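I met Tahira Jatoi on her back steps, because the kitchen table was covered in other people's belongings and she didn't want to move any of it before lunch. She runs Skodia, a little lost-and-found swap that started as a note on a bulletin board and now takes up most of her spare time (and, by the look of it, most of her downstairs).

"I never set out to do this," she told me, handing me a glass of iced tea so full I had to drink some before I could sit down. "I left a jacket on a bus. That's the whole origin story. I left a jacket on a bus and I got mad."

The jacket was green corduroy and had been her aunt's. She called the bus company, then the depot, then a second depot out on Jamau Road that turned out to be the first depot with a new phone number. Three weeks later a stranger handed it to her at the farmers market. He'd been wearing it!

"He was very nice about it," she said. "He said he'd grown attached. I bought him a coffee and took my jacket home."

That was in August, and by the end of the month she had a sign-up sheet at Dider, the coffee shop on the corner, where people could write down what they'd lost or what they'd picked up. I remember that sheet. I lost an umbrella that fall and wrote it down mostly as a joke, and I had it back in two days.

I asked what people lose most, expecting her to say keys. She shook her head before I'd finished.

"One of something. One glove, one earring, one sock, one kid's shoe. Keys people go back for. They'll turn the car around for keys. With a single mitten they just kind of shrug and grieve."

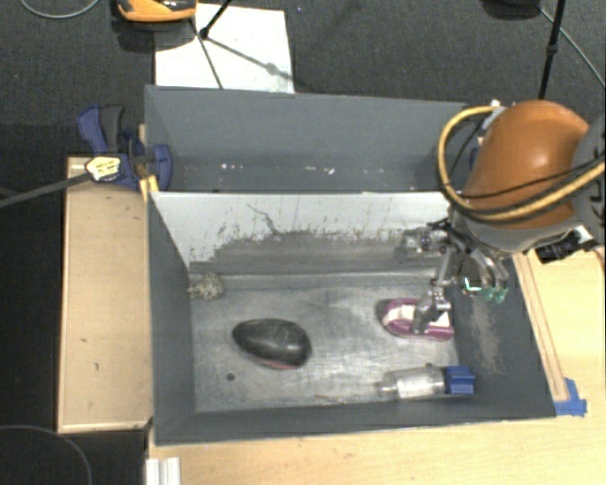 She keeps the singles longer than anything else for that reason. Her rule is a full year, though she admitted she has bent it for anything hand-knitted. After that, whatever still has some use in it goes to the thrift store on Segers Street, and they've been good about calling her if somebody recognizes a thing on the shelf.

There's a mailing list now too, with 600 people on it, which surprised me more than it seemed to surprise her. She writes it at night, after her shift at the pharmacy, and she reads the replies at breakfast. Some of them are about lost property. A lot are recipes.

"I got a woman writing me pages about a thermos," she said. "Her dad's thermos. She didn't think I had it, she just wanted to tell somebody about the thermos. So I wrote back and we've been writing ever since."

Does she ever get tired of it? She laughed and pointed through the screen door at the table.

"My sister says I have to get it out of the house by winter. She's right, I can't roast a chicken in there. But the shop at Dider only has the one closet and it's full of cups."

We talked for a while after that about closets, and about her aunt, who is 54 and would like the jacket back. Tahira is thinking it over.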